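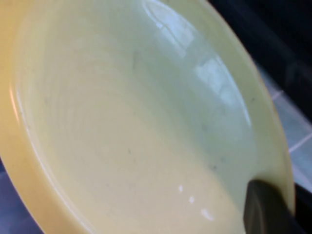
Yellow bowl, glossy glaze

From: Nipon Thongsuk
To: Pumstead Home Cooks list
Subject: Re: Rice porridge, thick or thin?

On 10th May, Napaporn Tanasarn wrote:

> Hello all,
>
> I have been making rice porridge for breakfast again now that my
> sister is staying, and we can't agree on anything. She wants it thin
> enough to drink. I want it to hold a spoon up. She also says I should
> soak the rice overnight, and our mother never soaked anything in
> her life except beans.
>
> My real trouble is that mine catches on the bottom if I look away.
> I use the Takau pot, the tall one with the thin base, and I stir it a
> lot. Jasmine rice, plain water, salt at the start. Should I be using
> broth? Does anybody freeze the rice first? I read that somewhere and
> it sounded made up.
>
> Also, what are you all putting on top? We are stuck on ginger and
> scallion and I would love to be pushed a little.
>
> Napaporn

Napaporn, what a great question to find in my inbox before breakfast! I went straight to the kitchen and put a pot on, so blame yourself for the length of this.

Freezing the rice is not made up. I do it almost every time now. Rinse it, drain it well, put it in a bag and lay the bag flat in the freezer overnight. The water inside the grains freezes and cracks them, so when they hit boiling water they fall apart much faster. You get that soft, broken, almost creamy texture without standing there all morning. I keep a couple of bags in the freezer door and it has completely changed how often I make porridge on a workday. Your sister's overnight soak gets you part of the way (sorry, she does have a point) but frozen is quicker and I like the texture more.

For the two of us I use 80 grams of rice, weighed dry. I start with plenty of water and keep a kettle close by, and I don't measure what goes in after that. It depends on the rice and on how hard the pot is bubbling. If your sister wants hers thin and you want yours thick, make it thick, serve yourself, then splash hot water into what's left and give it another minute. Everyone eats out of the same pot and the argument is over.

Now, the catching. I think it's the pot. I had a thin one too and I stirred and stirred and it still scorched. What helped was getting the water to a full boil before any rice went in, stirring well right at the beginning so nothing settled, and then turning it way down and mostly leaving it alone with the lid tipped open. If you can borrow a heavy pot, try it once before you change anything else. Mine is an old Mikuš with a base like a brick and I can wander off and read the paper. If it does scorch, don't scrape! Pour the good part into another pot and leave the brown layer behind. The taste only spreads when you dig at it.

Salt at the start is fine by me. I go light, though, as the toppings usually bring plenty of their own.

Broth: yes, sometimes, but I'd go half and half with water. All broth gets heavy, and by the bottom of the bowl I'm tired of it. What I really love is plain water with one chicken thigh, bone in, simmered right in with the rice. Lift it out when it's tender, pull the meat off, and stir it back in at the end. So much flavor for so little work. A dried mushroom or two does a similar job if you don't want meat.

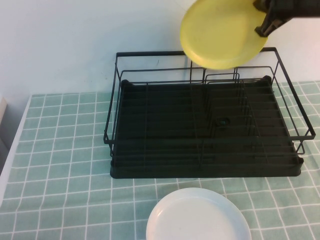

Yellow plate and the black dish rack, mint-green tablecloth

Toppings! This is the part I could go on about all day. Things I've had lately and would happily have again tomorrow:

Fried garlic, with a spoonful of the oil it was fried in. Make a jarful. Take the garlic out when it's pale gold, because it keeps cooking after it leaves the pan.

Soft egg, either poached in the porridge itself or beaten and poured over while it's very hot.

Leftover roast squash, mashed in with white pepper. I got this from the cook at the Baveo lunch counter, who thought it was a strange thing to be excited over.

Pickled mustard greens, chopped small. If they are very salty give them a rinse first.

Roasted peanuts and cilantro stems (stems, not leaves, they stay crunchy).

Corn cut off the cob in August, barely warmed through, with butter and a few drops of soy sauce. I know how it sounds. Please wait for good corn and then try it.

I like to serve it in wide, shallow bowls so it cools a bit faster at the edges and there's more room for toppings. My father ate his from a deep soup bowl and always burned his tongue. Put the toppings in separate dishes if you have people over and let them help themselves - it looks like a feast and you've barely done a thing.

One more idea for that leftover inch in the pot. Chill it in an oiled dish until it's firm, cut it into slabs, dust with a little rice flour and fry in a hot pan until crisp on both sides. If your porridge is the thin kind it won't set, so here you have a real argument to use on your sister. In the oven it works too, at 400 on an oiled tray, turned once, but the pan gives a better crust.

Has anyone here tried it with brown rice? I have a big bag to get through and my one go at it was chewy and rather sad. I didn't freeze it that time, so maybe that's my answer, but I'd like to hear from someone who makes it often. Same goes for millet.

Napaporn, do write back after you've tried the freezer, and tell us what your sister says.

Nipon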